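Clidix grasp planner, reviewed after a month

Onden sells Clidix on one number: 373 good picks out of 600. The write-up leaves out how many of those were repeats of the same object, and I'd want that before paying for a license.
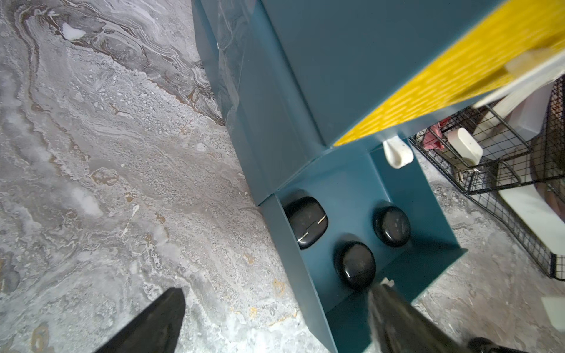 My own doubts are about the depth step. Clidix guesses shape from a single wrist view, and dark things give it very little to work with. Three black cases in a teal tray, one of them glossy, make a harder test than the pale blocks in Onden's paper. Fröhlich's older planner at least reports its misses by surface type.

Worth a trial, at 100 picks minimum. I wouldn't drop Brimel for it yet.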